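Snack Wrappers in Shared Bedrooms: Where They Stay and How We Tried to Change It
Project report, Household Studies group, Laltach Hall
Submitted 2018-03-13

1. Background

Our project started from a complaint. In the Laltach student house many people eat in their rooms, and the packets remain on the beds and on the floor until somebody wants to sleep. We wished to know why the packets remain there, and if a small change in the room can help. The topic may look simple, but we found very few texts which treat the bed as an eating place. Most advice about tidying speaks of the kitchen or the desk.

2. How we worked

We visited nine rooms during two periods, the first of them in July. In each room we asked the resident to keep a diary of snacks for eight days. The resident wrote what was eaten, in which part of the room, and when the packet went to the bin. Together the diaries contain 399 entries. Some entries are very short ("chips, bed, next morning") and some are long, with remarks about exams and sleep. We did not correct the spelling in the diaries, and we did not ask the residents to eat less.

3. What we observed

The bed was the most common place for eating in all rooms but two. Residents explained that the chair is hard and the desk is full of books. A packet which is put down on a bedsheet is also easy to forget, particularly when the sheet has a busy pattern. On a light blue sheet with pink flowers and white leaves, a yellow packet can still be found quickly, but a small cream and yellow wrapper is much less noticeable between the flowers.
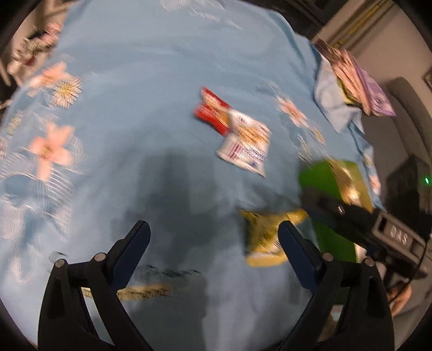
Ifeoma Uzor did not agree with us on this point when she read the first draft. In her opinion the pattern has little importance, and the real question is the distance to the bin. A person who must stand up for each wrapper will wait until there are several of them, she wrote, on a plain sheet or on a flowered one. She also asked us to separate full packets from empty ones in the diaries, as a full packet on the bed is food and an empty one is waste. We accepted the second remark and read all entries again. About the first remark we are still divided.

4. The change we tried

In the second period we placed a small bin with a lid beside each bed. We bought the bins at the Schnyder shop on Lornach Street, where they were the cheapest ones. The residents could move the bin if they wanted, and in two rooms it went under the desk after one night.

Where the bin stayed beside the bed, most diary entries showed the packet thrown away on the same evening. Candy wrappers improved less than chip packets. One resident wrote that a candy wrapper "does not feel like garbage yet," and she kept them in her pillowcase.

5. Limits

The diaries were written by the residents, and a person who keeps a diary is perhaps more tidy than usual. We also had no room with a bunk bed, although the Illeck building has many of them. The bins are still with the residents, and the diaries can be read in the department office.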